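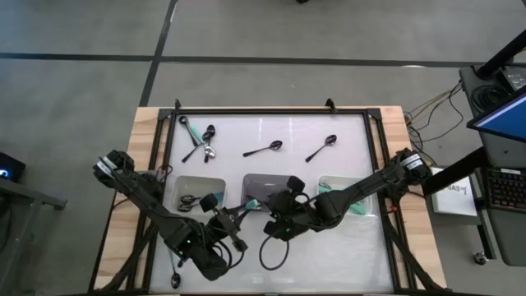
Three open bins in a row, with spoons still to be put away.

Sorting a mixed utensil drawer

Empty the whole drawer onto a clear, light-colored surface before sorting. Dark handles are easy to miss on a dark countertop, and a glossy white top wipes clean in one pass.

Set the bins side by side across the middle of the surface. Leave space behind them for pieces waiting to be sorted. Open bins work better than lidded ones at this stage.

Assign one type of item to each bin and keep to it until the drawer is empty. Scissors go in a bin of their own or flat along one side, blades closed, handles toward the front of the drawer. Do not lay spoons on top of them.

Spoons nest only when the bowls face the same way. Sort first by length, then by bowl depth, and turn every handle in one direction. Mixed sets can stay together if the handles are close in thickness - a thick handle in the middle of a stack will tip the rest.

Measure the inside of the drawer at the bottom, not at the lip. Drawer sides often taper, and a bin that fits at the top may bind lower down. Allow 3 mm of clearance on each side. In a long drawer, put a strip of non-slip liner under the bins to stop them from sliding when the drawer is closed hard.

Wash the bins in warm water with dish soap and dry them fully before refilling. Check the corners for crumbs. Square corners need a small brush - rounded ones can be wiped with a cloth.

Repeat in June, or when the drawer starts to catch.

Yuzhen Tian
Tuesday, December 29, 2020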